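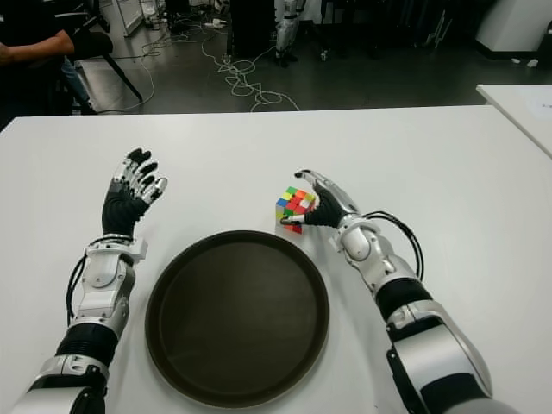

Readers Choose Naa Gbeho's "The Rent Ledger" as Political Essay of the Year

OTTON -- The Otton Review today announced the result of its readers' ballot for political essay of the year. The winner is "The Rent Ledger" by Naa Gbeho, a study of how tenant unions in three mill towns kept their own accounts and used them in bargaining with landlords.

Gbeho's essay received 268 first-choice votes after transfers. "Who Owns the Ferry?" by Malachy Heffernan finished second, 80 votes behind. Third place went to Lộc Diệp for "Notes on a Short Strike," which led on first preferences but picked up few transfers in the later rounds.

Voting opened in January and was limited to subscribers and members of the Review's reading groups. The editors drew up a shortlist of 8 essays from reader nominations. Any essay published in English in the past year could be nominated, whether it appeared in print or online. Work by the Review's own staff was not eligible.

"The shortlist was more local than we expected," said Thérèse Doucette, editor of the Otton Review. "Readers sent us pieces about housing, buses and water boards. There was very little on party leadership, and the pieces we did get on that subject did not attract many nominations."

Gbeho said she wrote the essay over two winters, working from account books lent to her by former union members in Druslow.

"Most of the people who kept those books never thought of them as political writing," Gbeho said. "They wrote down who had paid, who couldn't and what was done for them. I hope the vote sends a few readers to the originals -- the handwriting is hard going, but they are worth the time."

The Druslow account books can be read by appointment at the Ekholm Reading Room.

The Review will reprint "The Rent Ledger" in its next issue, with a reply by Normand Bélanger, whose history of rent control is cited in the essay. Bélanger disagrees with Gbeho on how far the unions influenced later housing law. The two will discuss the question at a public meeting in the Tremblay Hall in Otton. Doors open at 6:30 p.m. and admission is free.

Full results, with the count for each round, are printed on page 2 of the current issue. Readers who would like to nominate an essay for next year's ballot may write to the editors at any time. Nominations should give the author, the title and the place of publication.

Press inquiries: Thérèse Doucette, Editor, the Otton Review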